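Home | About | Programs | Take part | Contact

Call for participants: Shared Meals and Appetite in Later Life
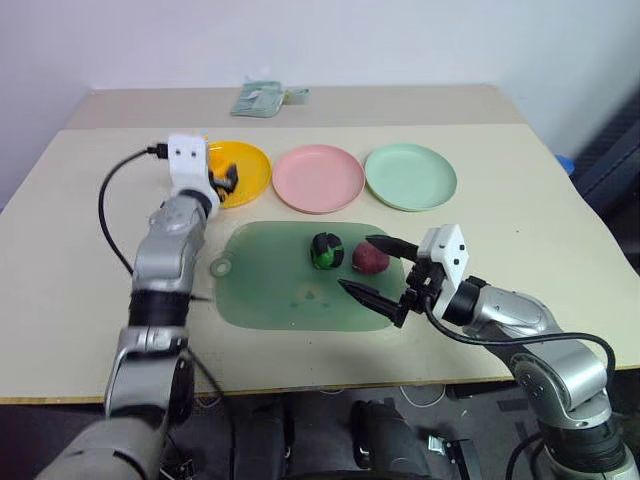

Yellow, pink and pale green plates on a tabletop.

The Bomen Centre for Community Nutrition invites adults living in the Prakeck and Vundov districts to take part in a study of eating habits among people who live alone. The study examines whether regular meals in company affect appetite and the variety of foods chosen at home.

We are seeking 164 participants. You may be eligible if you:

- are 50 years of age or older
- have lived alone for at least two years
- are able to travel to our Prakeck neighbourhood centre

People with a diagnosed swallowing disorder, or who are currently enrolled in another dietary program, are not eligible.

Participation lasts 16 weeks, beginning in October. You will attend one midday meal each week and keep a short food diary. Two interviews will be held — one at enrolment and one at the end — each taking almost an hour. Meals are provided at no charge and travel costs are reimbursed.

Participation is voluntary and you may withdraw at any time. All information is stored confidentially and reported in grouped form only.

To register your interest, contact the study coordinator, Katalin Kovács, by telephone or at the Centre's front desk between 9 am and 4 pm.

Last updated: October

© Bomen Centre for Community Nutrition | Contact us | Back to top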